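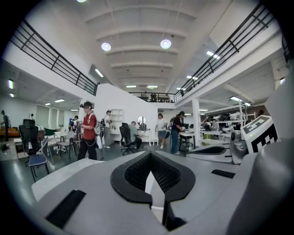

Speaker notes, Ewurabena Addo, Oct 16, 2026
House rules for hand-held gripper recording

Slide 1. Say hello, thank Nondmont for the room. Questions at the end, 20 minutes.

Slide 2. Who this is for: anyone writing site rules for shared recording floors. We wrote ours at Restano in August. They fit on one page and I'll leave copies by the door.

Slide 3. Floor rules.
Keep 900 mm clear between tables. Tape cables down wherever people walk. Anyone wearing a headset stays in their own bay, and others speak before coming up behind them. Chairs go back under desks between sessions.

Slide 4. Tool rules. Slow down on this one.
One hand tool on the table at a time. Screwdrivers are held by the handle, shaft pointing down, and are never passed from gripper to gripper over someone's arm.

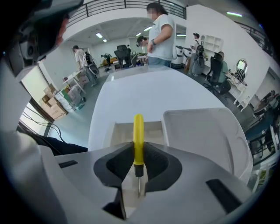
Check the foam pads before each session and replace them if they're torn. Trays stay on the table, not on a lap.

Slide 5. Labelling. Failed grasps are kept and marked as failed. At the Nedier site we reviewed 83 recordings and 36 had no label at all. Pause here, people usually want to write that down.

Slide 6. Consent and faces. Signed form before anyone walks onto the floor, visitors included. Blur faces before files leave the building.

Slide 7. Still open: how often to recalibrate. Flores does it daily, we do it weekly. Ask the room.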